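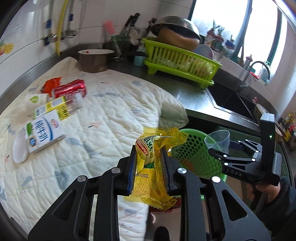
日付の書き方の話で持ち時間を丸ごと使います、と最初に宣言する。逃げたい人は今のうちに。社内で一番もめるのは予算でも座席でもなく日付の表記で、しかも全員が自分の書き方を世界標準だと思っている。(スライドの菓子の包みを指す)黄色いセロハンの下のほうに「2025.1.7」と縦に入っている。一月七日と読んだ人、手を挙げて。七月一日と読む人は。たぶん二、三人は挙がる。挙がらなかったら私が挙げる。

(水を飲む。急がない)

## 1. Drandbyの契約書の件

- 前職のDrandbyで、契約更新の期限を一件、きれいに逃した話。
- 書類には「03/05/21」とあった。営業は三月五日だと思い、法務は五月三日だと思い、経理は2003年の書類だと思って倉庫に送った。
- 責任者を探す会議が開かれた。会議の案内の日付も同じ書式だったので、来たのは半分。
- ここは間を取る。笑いが来なくても次へ行く。
- 法務のサイード・ベンジェルーンが議事録に残した一文を読み上げる。「本件は人の誤りではなく、斜線の誤りである」。斜線は反省文を出していない。

## 2. ファイル名

共有フォルダの棚卸しをしたときの数字を出す。対象は82件。うち、名前に日付らしきものがあったのが50件。並べ替えて本当に日付順になったのは16件だけだった。残りは「最新」「最新2」「最新_最終」「最終_戻した」の世界。

「最新」という言葉について一言。付けた瞬間は正しい。翌朝にはもう怪しい。三年後に開くと、ちょっとした古文書である。

月を先に書く派には、四月のファイルが年をまたいで仲よく並ぶという利点がある。四月だけを愛する人には便利だと思う。

桁をそろえない派も多い。1の次に10が来て、11、12と続いて、ようやく2が現れる。二月の担当者が毎年忘れられていたのは、このせいではないかと私は疑っている(証拠はない。聞かれたらそう答える)。

## 3. 提案

長く話しても結論は一行しかないので、もったいぶって出すこと。

年は四桁、月は二桁、日は二桁。その順番で、ハイフンでつなぐ。

数字は8個。これ以上は足さない。和暦を併記したい部署には、本文の中でどうぞと言う。ファイル名には入れない。元号が変わった年に、全部の名前を付け直した人の顔を私は見ている。

予想される反対:

- 「うちの客先は日が先だ」→ 客先に出す文面では月を文字で書けばいい。「5 March」を読み違える人とは、別の問題で話し合う必要がある。
- 「見た目が冷たい」→ 冷たい。日付に温かみを求めるなら、手書きのカードを送ってほしい。
- 「更新日時は機械が覚えている」→ コピーした日も覚えている。そして、たいていそちらを見せてくる。
- 「今までこれでやってきた」→ はい。冒頭の倉庫の話に戻る。

## 4. Detularでの運用

文書管理はDetularで動かしている。入力欄で書式を縛ることもできるが、最初の月はあえて縛らなかった。縛ると、人は備考欄に逃げる。備考欄に「来週の頭くらい」と書かれた納期を、私は一度だけ見た。どの週だったのかは今も分からない。

イェン・フイメイさんのやり方がよかったので紹介する。違う書式のファイルを見つけても叱らず、黙って直して、直した件名を本人にだけ送る。文面は「直しました」。それだけ。二通目が届くころには、みんな自分で直すようになる。句点が怖いそうだ。

Grornuvdaleの拠点では逆に、壁に大きな見本を貼った。見本の日付が間違っていた。それはそれで全員が覚えた。

古いファイルをどうするか、という質問は必ず出る。触らなくていい、と答える。開く用事ができたときに名前も直す。全部を一気に直そうとすると約半年かかり、そのあいだに担当が替わり、新しい担当が別の流儀を持ってくる。Protheroの案件がまさにそれで、フォルダの中に三代の趣味が地層になっている。見学はいつでも受け付けている。

## 時間が余ったら

- 時差の話はしない。始めると終わらない。
- 「次の金曜」と「今度の金曜」は同じか。隣の人と話してもらう。険悪になったら止める。
- 午前0時が締切の書類は、前の晩なのか、その日の晩なのか。私は23時59分と書く。一分損をしていると言われたことがあるが、締切まで一分の時点で直したい箇所があるなら、もう出さないほうがいい。

## 時間が足りなかったら

4を飛ばす。フイメイさんには先に謝っておく。3の一行だけは必ず出す。

配布資料のファイル名を、始まる前にもう一度確認すること。前回は「最終2」で配った。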